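Chapter 4
Sorting by Category

Learning objectives
After working through this chapter, the reader should be able to:
- state the difference between a category and a location
- write a category label that two people will read the same way
- identify items that fit no category in a given scheme
- calculate an error rate for a completed sort

4.1 The sorting station

A sorting station has four parts: a work surface, a set of incoming items, two or more containers, and a label for each container. The surface should be level and plain, with enough free space between containers for the items to be laid out singly. Items left in a heap are harder to identify, and small ones are easily passed over.

Containers at a station should match in shape and color where possible. When containers differ, people tend to sort by the container instead of by the label, putting large items into the large bin whatever they are. Matching containers remove that cue. The Clamska stockroom manual, used in several exercises in this book, goes further and requires that all containers on one table come from the same lot.

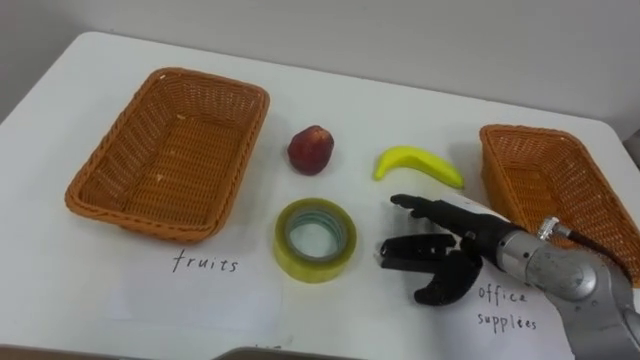
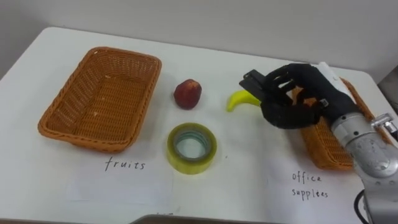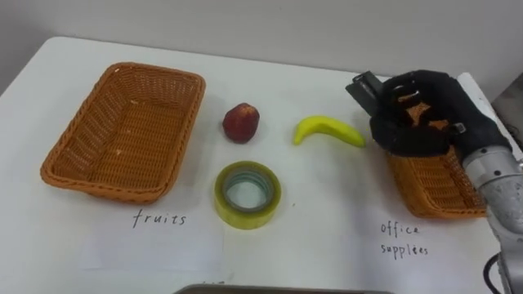
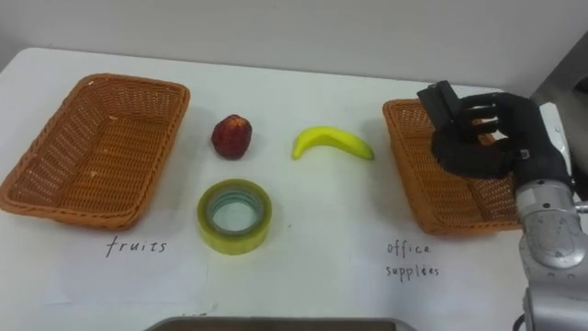 Figure 4.1 A two-category station with woven baskets and handwritten labels.

A category is a rule for deciding which items belong together. The rule may rest on material, size, use, owner, or any other property that can be checked at the table. What matters is that the property be stated before sorting begins and that it stay the same until the last item is placed. In Figure 4.1 the label "fruits" refers to what a thing is, while "office supplies" refers to what a thing is used for. The two rules rest on different properties, yet they do not conflict for the items on the table: a banana is not used in an office as a supply, and a roll of tape is not a fruit. Such a scheme is called mixed but disjoint. Mixed schemes are common in homes and small offices and cause no trouble until an item arrives that satisfies both rules.

4.2 Models and real items

Training sets often include imitation items, such as a plastic pear or an empty carton. The sorter must know in advance whether a model counts as a member of the category it represents. At Gultton, a mail-order warehouse discussed in Chapter 9, model food was at first sorted as food by one shift and as display stock by the next. The written rule was later changed to read "food and models of food" - four added words that settled the matter.

4.3 Label placement

A label may be fixed to the container or to the surface in front of it. Surface labels remain in place when a full container is exchanged for an empty one, and they can be read without tilting the container. Their weakness is that a container may drift away from its label during a long session. The Cheema layout corrects for this by marking the corners of each container on the table. Lettering should be dark, and large enough to be read from the sorter's normal position. A two-word label may be broken over two lines, but a single word should not be divided.

4.4 Error rate

The error rate of a sort is the number of misplaced items divided by the number of items sorted, multiplied by 100. If 250 items are sorted and 9 are found in the wrong container, the error rate is 3.6 percent. Items set aside as unclassified are reported separately and are not counted as sorted. In the Grellard worksheet at the end of this chapter, 11 items are deliberately left without a category. Record them on the second line of the form before calculating the rate.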